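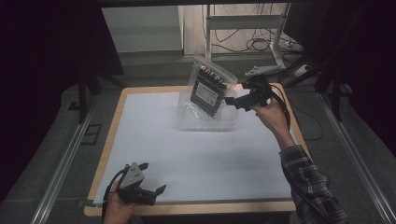
Materials and Packaging Section

Polyethylene bags remain the default primary pack for small parts, and the reasons are mostly economic. A 70 micron low-density film is cheap, seals at a modest temperature and lets a storeperson read a label without opening anything. Its weakness is permeability. Water vapour passes through the wall slowly but continuously, so a part stored for a year in a humid shed will come to equilibrium with the shed.

The Ovden warehouse at Estunthorpe changed its storage rules in March after an audit of returned stock. Of 1000 bagged items checked, 716 met the moisture limit. Most of the failures came from the upper racking, where the roof sheeting heats up during the day and cools quickly after dark. Film grade had little bearing on the result — seal quality and headspace mattered more.

Wilson Zapata, who wrote the revised procedure, set three requirements. Excess air is pressed out before sealing. The seal must be continuous across the full width of the bag. Anything held longer than 18 weeks moves to a foil laminate pouch with a desiccant sachet.

Laminate costs more and hides the contents, so labels have to be repeated on the outside. Magesa, which runs a smaller store on the coast, trialled a clear barrier film instead. It kept vapour out well but creased badly when folded, and pinholes formed along the creases. The Tanow depot has stayed with plain film and dehumidifies the room.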